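On the Keeping of a Parish Boundary Walk

The boundary walk at Sallen was resumed in February, after a gap of several years, and I had the honour of leading it. A number of readers have written to ask how the route was settled and whether it may be walked privately. I set out the position below as fully as I am able. 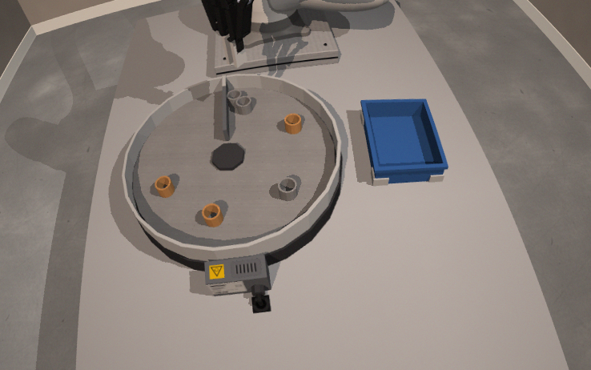 2 min read

The route begins at the lychgate and follows the old parish line as far as Brenon Farm, a distance of about 4000 paces by the reckoning of the 1000-word guide kept in the vestry. The guide is undated and its spelling is uneven, but its directions have proved sound. Where it departs from the present footpaths, permission must be sought from the landowner before setting out.

Mr Severyn Fedoruk has kindly agreed to the use of his lower meadow on any Saturday outside lambing. Dogs are to be kept on a lead throughout, and the gate by the culvert is to be left as it is found. The stile at Istau Lane remains in poor order and walkers are advised to go round by the road.

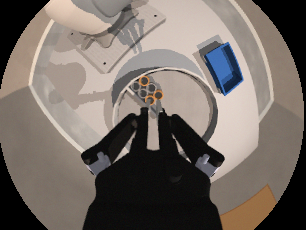
Seen from overhead.

I am further indebted to Mrs Upendo Mfaume, who has compared the vestry guide with the tithe map and identified 18 boundary stones. Several lie deep in the hedge and are best looked for before the leaves come. Plot 241 on the map, long the subject of disagreement with our neighbours at Alvarado House, is now accepted by both sides as lying within the parish.

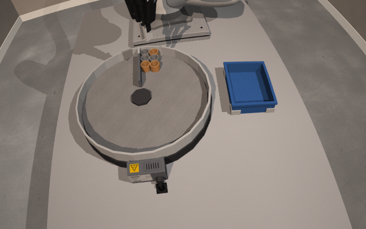 The stones themselves deserve a fuller account. Most are plain, knee-high and marked with a single letter on the parish side. At the northern corner a short group of them stands close together in pairs, much as the six small hollow cylinders are set in three rows of two beside the upright divider, and it is presumed that one of each pair was put up by the adjoining parish. Mrs Mfaume is of the opinion that the pairs are of different ages, and I am inclined to agree with her.

Copies of the revised route may be had from the church porch. Corrections should be sent to me in writing, with the number of the stone concerned.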